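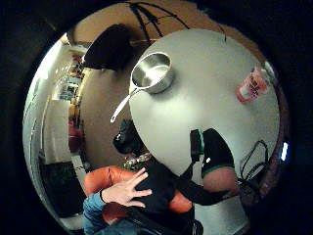 Section 2: Setting Up Your Praka Food Dehydrator

Welcome to the fun part! By the end of this section your Praka will be out of the box, on the counter and running its first batch of apples. If you've never had a kitchen smell like warm apples from morning to suppertime, you're in for a treat. Set aside a free day for it, mostly so you can wander past and peek through the door.

Before you start

Check that the box holds the following:

Main unit with door and power cord
Six mesh trays
One solid tray for fruit leather
Drip pan
Climo plug-in thermometer with cable
Card of blank jar labels

If a tray is cracked or the thermometer is missing, write to Cirndale parts support before you run the unit. Keep the box for now. The foam corners are great for storing spare trays later.

2.1 Choosing a spot

1. Pick a flat, hard counter that can take the weight of the unit with all trays loaded.
2. Leave a hand's width of space behind the unit and the same on both sides. The fan draws air from the back and pushes it out through the slots near the door.
3. Check the shelf or cabinet above. Moist air rises from the front slots for the first hour or two, and wood trim doesn't love it.
4. Plug the cord straight into a wall outlet. The Praka draws 700 watts at full heat, so don't put it on the same circuit as a toaster or electric kettle that you plan to use during the day.

CAUTION: Do not use an extension cord or power strip. Do not run the unit on a tablecloth, a towel or carpet.
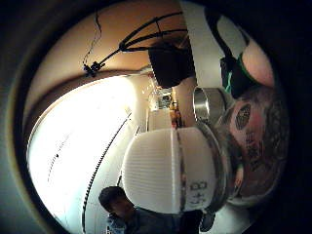
Drying works best when the heater is the only thing warming the food, so think about sunshine before you settle on a spot. A unit in direct sun reads warm at the door and will shut its heater off too early, and your pears come out leathery on one side and sticky on the other. Horizontal blinds help some, but when the daylight behind them is strong enough to turn the slats nearly pure white, like the ones in the photo, I'd still pick the other side of the room. Dried herbs fade in that kind of light too. Parsley goes the color of hay in no time!

2.2 Washing the trays

1. Take off the plastic film from both faces of each tray. It clings, so start at a corner.
2. Wash the trays, the solid tray and the drip pan in warm water with dish soap. A soft brush gets between the mesh squares.
3. Rinse well and stand everything on edge until fully dry.
4. Wipe the inside of the main unit with a damp cloth and then a dry one.

NOTE: The trays are safe on the top rack of a dishwasher if you skip the heated dry cycle. The drip pan is hand wash only.

CAUTION: Never put the main unit in water or spray it with cleaner. Unplug it before wiping.

2.3 Connecting the Climo thermometer

The Climo tells you the temperature right where the food is, and I can't say enough good things about it. The dial on the front is a fine guide, but trays near the fan run warmer than trays near the door and it's so handy to know by how much.

1. Slide the third tray out halfway.
2. Thread the Climo cable through the small notch on the left side of the frame.
3. Clip the tip to the mesh near the middle of the tray. It should not touch the food or the wall.
4. Push the tray back in until it stops.
5. Press the plug into the round socket beside the dial until it clicks.

The display shows two dashes, then a number. If the dashes stay, pull the plug out and seat it again. A display reading 359 is an error code and has nothing to do with the temperature. It means the cable is pinched, most often by the tray frame. Turn the unit off, let it cool, free the cable and start over.

2.4 The empty run

Run the unit once with no food in it to burn off any factory smell.

1. Put all the clean trays in place and close the door.
2. Turn the dial to HIGH and the timer to one hour.
3. Open a window or switch on the range hood.
4. When the timer rings, turn the dial to OFF and leave the door open until the inside is cool.

A light warm-plastic smell is normal this one time. Smoke or a scorched smell is not. If you notice either, unplug the unit and don't use it.

2.5 Your first batch: apple rings

Apples are the best teacher. They're cheap, they slice easily, and you can see and feel them change as they dry.

1. Wash and core four or five firm apples. Peel them if you like. I leave the skins on for the pretty red edges.
2. Slice into even rings, a little thicker than a pencil lead. Even matters more than thin, and a Rathjen hand slicer makes very short work of it (mind your fingers and use the guard, please).
3. Dip the rings in water with a good splash of lemon juice, then pat them dry.
4. Lay them on the trays in one layer. Rings can sit close together, but they shouldn't overlap.
5. Set the dial to FRUIT and close the door.
6. After three hours, swap the top tray with the bottom one and turn every tray front to back.
7. Start checking at six hours. Let a ring cool and then bend it. It should fold without snapping and show no moisture when you tear it.

NOTE: Times vary a lot with the weather and the apple. In a damp kitchen you may wait several hours longer. If you live above 2,000 feet, check early and often and go by feel.

Pull the finished rings as they're ready and give the slow ones more time. The rings nearest the door are usually last.

2.6 Cooling, conditioning and keeping notes

1. Let the rings cool fully on the trays with the door open.
2. Fill a clean glass jar two thirds full and close the lid.
3. Shake the jar once a day for a week. If you see drops on the glass, the fruit goes back in the dehydrator.
4. Label the jar with the fruit, the dial setting and the hours.

CAUTION: If you see mold, throw out the whole jar.

Do keep a log, on paper or on the computer. Write down the variety, slice thickness, tray position and what the Climo read at the halfway point. By your fourth or fifth batch you'll have your own chart, made for your own kitchen, and it will beat any table we could print. 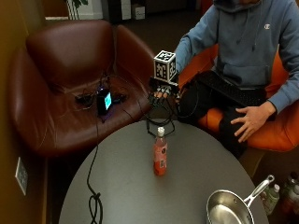

Seated, with the keyboard across the lap.

Once you're happy with apples, try bananas next, then tomatoes. Tomatoes take patience, but crumble a few into a pot of soup and you'll be back for more! Settings for both are in Section 3, along with fruit leather on the solid tray.

Text by Heike Baumgart. Revised October 20, 2026.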